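Girkton Bench: Equipment Plan and Budget for a Second Two-Arm Cell
Project report, submitted 2025-07-13

1. Purpose

The Girkton bench is our existing two-arm tabletop cell. The department has asked for a costed plan for a second one, to be ready for the September intake. This report covers what has to be bought, what can be made in the shop, and which items we recommend holding in stock. Software is covered in a separate report.

2. What the existing bench tells us

Both arms are fixed to the front rail on their own base plates, and the task objects sit on the table behind them. We kept this layout in the plan. Mounting the arms on the table itself would need a thicker top, and the saving in rail length is small.

The enclosure is built from aluminum extrusion with light patterned panels. A rail across the back carries metal hooks, and a wire mesh basket is mounted on the left wall. These parts cost little compared with the arms but they take up shop time, so we list them as a separate line.

Task objects are ordinary household things and toy bricks. The set should be bought twice, once for each bench, so that tasks can be repeated on either one without moving parts between rooms.
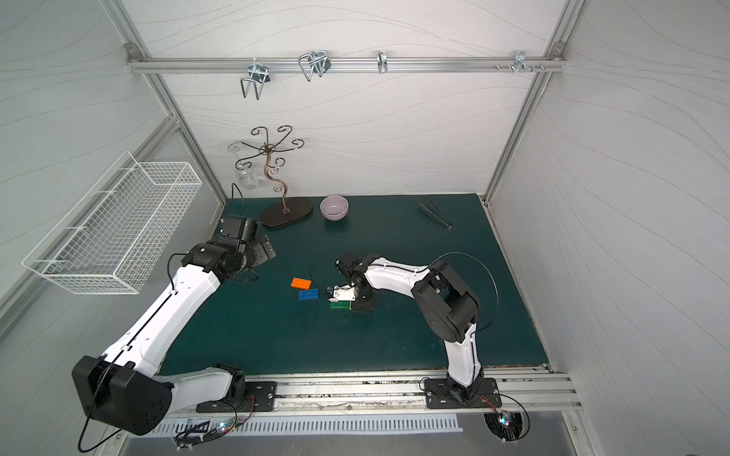 3. Suppliers

Two suppliers quoted for the arms. Murkuson sells the arm as a complete unit with gripper and base plate. Collado sells the arm and gripper separately, and the base plate must be cut to their drawing. The Collado price is lower before machining and slightly higher after it. Delivery is 38 days from Murkuson. Collado would not commit to a date.

Extrusion and brackets would come from Bruvis, who supplied the first bench. They cut to length at no charge on orders over $500, and our order clears that limit if the cable tray is included.

4. Budget notes

4.1 Arms. Two units, one order. We did not budget for a third arm as a spare. Servo modules fail more often than links, and a spare set of modules costs far less.

4.2 Cabling. The first budget left this out completely. Cable, tape, connectors and a slotted tray need their own line. We have set aside $50 for cable and tape alone - the tray is counted with the extrusion.

4.3 Control boards. The boards should go below the base rail, as on the Girkton bench, and the floor panel must be ordered with openings for the cable bundles. Cutting them later means taking the rail off.

4.4 Task objects. Bricks in several colors and lengths, one ceramic bowl, one clear glass cup, one pair of tongs, one metal jewelry tree. The glass cup is the only item we would buy extra of.

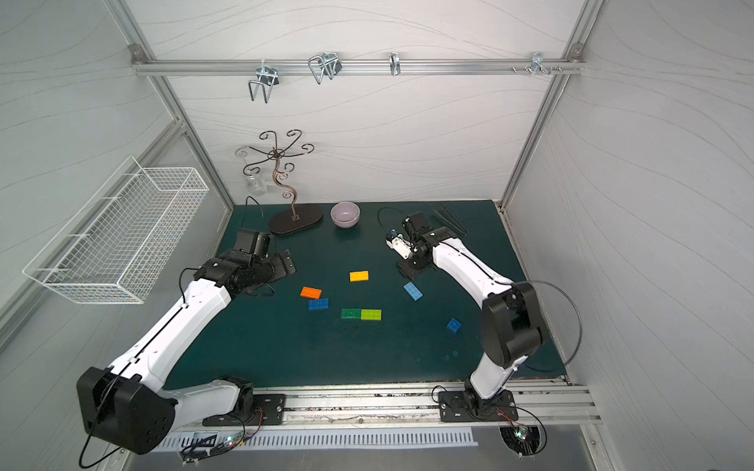
Figure 2. Girkton bench with bricks laid out on the work surface and the glass cup on the stand at the back.

5. Recommendation

Order the arms from Murkuson and the frame from Bruvis. Place the arm order first, as it has the longest known lead time. The frame can be assembled and the floor panel fitted before the arms are delivered.

6. Open items

Collado may still send a delivery date - if it is shorter than the Murkuson figure, section 3 should be reviewed.
The color of the tabletop has not been decided. The dark teal of the present bench is a special order.
Shop hours for the back rail and hooks have been requested but not confirmed.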